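Questions we often get about renting tables, chairs and tents

16 Mar 2023
By Normunds Kivi

How early should I book?
For a weekend in September please write to us at least 4 weeks before. For other months 2 weeks is usually enough. A small order of chairs we can often prepare faster, so it is good to ask.

Do you deliver?
Yes. We deliver inside Garurano and Atinga without extra charge. For Turkurent there is a fee, and it depends on the size of the order. Our driver brings everything to the door or the gate. Carrying up the stairs must be agreed before.

Who puts up the tent?
Our team does it. Please do not start alone, even if you have done it before with another tent. We need flat ground and free access for the van. Grass is the best. On concrete we use weights, and you must tell us this when you book.

What is the smallest order?
The smallest order is 20 chairs. Tables can be added one by one. If you collect from our store on the Skokitov road, there is no smallest order.

What happens if it rains?
The tents are made for normal rain. In strong wind we will not put them up, and then you can choose another date or get your deposit back. We decide this together with you on the morning of the event.

Do I have to clean the things before I return them?
Please remove food, tape and candle wax. The washing we do ourselves. Tablecloths can be returned with spots, but not with burns.
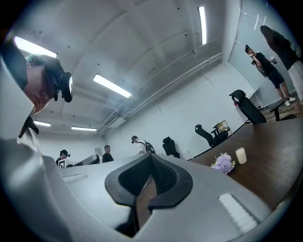 Can guests bring their own games and equipment into the tent? Yes, we have no rule against it. Please only think about the space. Somebody who wears a headset over the eyes, with a round lens part standing out in front, needs more room than a guest with a plate, and we would keep that corner free of chairs and tent ropes. If you need electricity in the tent, we can rent you a long cable and an outdoor lamp.

How do I pay?
The deposit is paid by bank transfer when you book. The rest you can pay by card or cash to the driver. We send the receipt by e-mail on the same day.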